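Coffee rings and a white haze on a dark wood table, what takes it off?

Posted in Home & Furniture

joris_smits
Member, Tulton

Need help fast, my sister in law comes Thursday and the table was hers. Dark brown, real wood as far as I know, bought from a shop in Tedton that's gone now so can't ask them. No idea what the finish is. Two problems. One, pale rings where hot mugs went down. Two, a cloudy patch the size of a dinner plate, looks like breath on a window but it doesn't wipe off. Can't feel either one with a fingernail.

Tried so far: damp cloth, dish soap, then furniture polish from the supermarket (made it shiny, rings still there, now shiny rings). Haven't tried mayonnaise, toothpaste, iron, all the stuff my mother swears by. Scared of the iron. Same table, mug and cloth out:

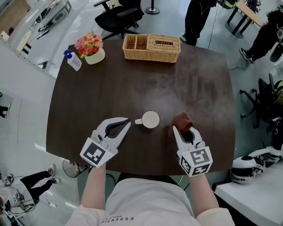
Hendrik Wouters
If you can't feel them it's moisture stuck in the finish, the wood itself is fine. White = finish, black = wood. Black would be a much worse week for you.

First get that polish off. Mineral spirits on a rag, window open, wipe with the grain, let it dry. Anything you do on top of silicone polish just slides around.

Then the hair dryer. Low heat, keep it moving, a hand's width away, 4 minutes and stop. Feel the surface with your palm, should be warm and never hot. Rings often fade while you watch. If they come back when it cools, do it again next day, the moisture needs time to get out. I did one in February with the heating on and it took three evenings, the dry air helped I think.

Iron works too but I've seen people print a towel pattern into lacquer with it. Skip it if your nervous.

Still there after that? Tiny bit of petroleum jelly on the ring, leave overnight, wipe off in the morning. Sounds like your mother's list I know. It's just slow oil, can't hurt much. Mayo is the same idea but it smells.

Last thing to try is 0000 steel wool (four zeros, not the kitchen kind) with a bit of paste wax. Light as you can, with the grain, only on the haze. You WILL change the shine there so plan on waxing the whole top after to even it out. Test underneath first, somewhere by a leg.

Wiping goes corner to corner along the length, fold the cloth so you've always got a clean side. Most haze I see on family tables is old cleaner that never got buffed off. 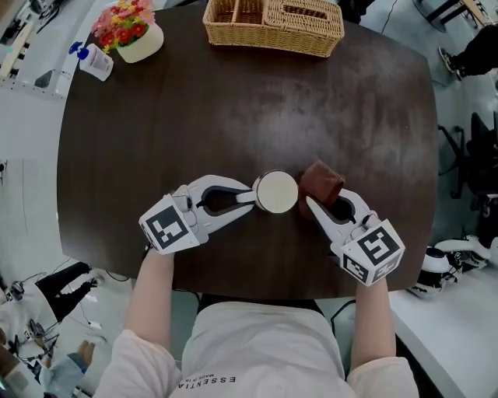
Dark tabletop with rounded corners, folded brown cloth.

Rounded corners btw are where the finish wears thin first, so go easy there with the steel wool. No rubbing at the edge at all if you can help it.

pritero_31
just sand it. 220 grit and new varnish, done in a weekend. did my whole dining set

joris_smits
Not sanding before Thursday lol. And it's possibly veneer, I really don't know. Did the spirits and the hair dryer last night. Two of the rings gone, one fainter, the cloudy patch same as before. Going to try the jelly tonight. Do I put it on the haze too or only the rings?

Hendrik Wouters
Both. Thin. And if it's veneer do not let anyone near it with 220, you go thru in seconds at the edges. Get some coasters for when she's there, cork or felt, the glazed ones trap wet underneath and you're back where you started.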